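Abertura de candidaturas – Coordenação de Assuntos Regulatórios e Relações Institucionais (petróleo e gás)

Referência do processo: 151/ARI

A Jeltel Energia, sociedade dedicada à exploração e produção de petróleo e gás natural em águas rasas, torna público que se encontram abertas as candidaturas para o preenchimento de uma vaga de Coordenador ou Coordenadora de Assuntos Regulatórios e Relações Institucionais, com contrato por tempo indeterminado e período experimental nos termos da lei.

Enquadramento

A Jeltel opera o campo de Parkley e detém participação minoritária no bloco Bellini, cuja fase de avaliação se encontra em curso. O quadro permanente da sociedade é composto por 105 trabalhadores, distribuídos entre a sede, a base logística e as unidades marítimas. A produção do campo de Parkley é escoada para o terminal de Zarkby, onde a sociedade mantém um escritório de apoio às operações de carregamento e medição fiscal.

A Coordenação ora posta a concurso depende diretamente da Direção Jurídica e assegura a ligação entre a sociedade, a entidade licenciadora, os parceiros do consórcio e as autarquias abrangidas pelas operações. A vaga resulta da passagem à reforma do anterior titular.

Funções a desempenhar

A pessoa selecionada será responsável pelas seguintes matérias:

– preparação e submissão dos relatórios periódicos exigidos pelos contratos de concessão, incluindo os planos anuais de trabalho e os respetivos orçamentos;

– acompanhamento dos pedidos de licença, prorrogação e renúncia parcial de áreas, com particular atenção aos prazos contratuais do bloco Bellini;

– elaboração de pareceres sobre alterações legislativas e regulamentares aplicáveis ao setor, para uso da administração e do conselho técnico;

– representação da sociedade nas reuniões do comité de operações do consórcio e redação das correspondentes atas;

– supervisão do arquivo regulatório, em suporte físico e digital, e da correspondência oficial;

– apoio às auditorias de custos recuperáveis e resposta às exceções levantadas pelos auditores.

A Coordenação dispõe de uma equipa de quatro técnicos superiores e de um assistente administrativo, cuja avaliação anual de desempenho cabe ao titular do cargo. Prevê-se ainda a participação no grupo interno que prepara o plano de abandono das instalações mais antigas de Parkley, matéria que deverá ocupar uma parte considerável do primeiro ano de funções.
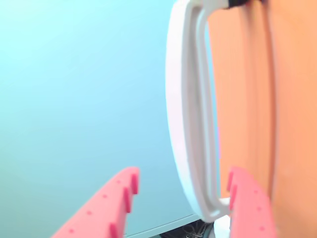
Quanto ao plano de abandono, a pessoa selecionada trabalhará em articulação com as áreas de engenharia de poços, ambiente e finanças. Não se exige formação técnica em engenharia, mas é indispensável a capacidade de ler e discutir documentação dessa natureza, nomeadamente estimativas de custos, cronogramas e estudos de impacte.

Requisitos obrigatórios

Podem candidatar-se as pessoas que reúnam, à data do encerramento do prazo, os requisitos seguintes:

a) licenciatura em Direito, Economia, Gestão, Relações Internacionais ou área afim;

b) experiência profissional mínima de oito anos, dos quais pelo menos três no setor da energia ou em entidade pública com atribuições nesse setor;

c) conhecimento comprovado dos regimes contratuais de concessão e de partilha de produção;

d) domínio da língua portuguesa e da língua inglesa, faladas e escritas;

e) disponibilidade para deslocações regulares a Zarkby, com estadias de até cinco dias.

Constituem fatores de preferência a pós-graduação em Direito da Energia ou em Economia do Petróleo, a experiência em negociação de acordos de operação conjunta e o conhecimento da língua francesa.

Condições oferecidas

A remuneração será fixada de acordo com a tabela interna e com a experiência demonstrada. À remuneração base acrescem o subsídio de alimentação, o seguro de saúde extensivo ao agregado familiar, a contribuição para o fundo de pensões da sociedade e 25 dias úteis de férias por ano. As deslocações em serviço são pagas segundo o regulamento de viagens em vigor, que será facultado aos candidatos admitidos à fase de entrevista.

O local de trabalho é a sede da sociedade. Admite-se o regime de teletrabalho até dois dias por semana, após a conclusão do período experimental e mediante acordo com a Direção Jurídica.

Formalização da candidatura

As candidaturas são apresentadas exclusivamente através do formulário disponível na área de recrutamento do sítio da Jeltel na Internet, até às 17h00 do último dia útil de outubro, acompanhadas dos seguintes documentos:

– curriculum vitae, com o máximo de quatro páginas;

– carta de motivação dirigida à Direção Jurídica;

– cópia dos certificados de habilitações;

– declarações comprovativas da experiência profissional invocada;

– indicação de duas referências profissionais, que só serão contactadas com autorização expressa do candidato.

Os documentos redigidos em língua diferente do português ou do inglês devem ser acompanhados de tradução. Não serão consideradas as candidaturas enviadas por correio eletrónico ou entregues em mão, nem as que se apresentem incompletas no termo do prazo.

Processo de seleção

A seleção compreende três fases: apreciação curricular, prova escrita e entrevista. A prova escrita tem a duração de duas horas e consiste na redação de um parecer sobre uma questão regulatória, com consulta da legislação fornecida no local. A entrevista decorre parcialmente em inglês e é conduzida pela Direção Jurídica e pela Direção de Recursos Humanos.

No último processo de recrutamento da sociedade foram recebidas quase 680 candidaturas, pelo que só serão contactadas individualmente as pessoas admitidas à prova escrita. Os restantes candidatos poderão consultar o estado do processo na sua área reservada, mediante a referência 151/ARI. As convocatórias para a prova serão expedidas durante o mês de novembro.

A Jeltel reserva-se o direito de não preencher a vaga caso nenhum dos candidatos reúna o perfil pretendido, bem como o de constituir uma lista de reserva, válida por doze meses, para funções de natureza semelhante no escritório de Zarkby.

Conflitos de interesses

Os candidatos que exerçam ou tenham exercido, nos dois anos anteriores, funções na entidade licenciadora ou em empresa parceira do consórcio Bellini devem declará-lo no formulário. A declaração não determina a exclusão – será apreciada caso a caso, à luz do código de conduta da sociedade e da legislação aplicável. A omissão desta informação constitui fundamento de exclusão em qualquer fase do processo.

Igualdade de oportunidades e proteção de dados

A sociedade assegura a igualdade de tratamento entre todos os candidatos. As pessoas com deficiência que necessitem de condições específicas para a realização da prova ou da entrevista devem indicá-lo no campo próprio do formulário.

Os dados pessoais recolhidos destinam-se unicamente ao presente processo e, quando aplicável, à gestão da lista de reserva, sendo eliminados no termo do respetivo prazo de conservação. Os pedidos de acesso, retificação ou apagamento devem ser dirigidos à Direção de Recursos Humanos através da área reservada.

Os pedidos de esclarecimento sobre o conteúdo funcional do cargo podem ser submetidos pela mesma via, até dez dias antes do encerramento das candidaturas. As respostas de interesse geral serão publicadas junto do presente anúncio.

A Direção de Recursos Humanos
Jeltel Energia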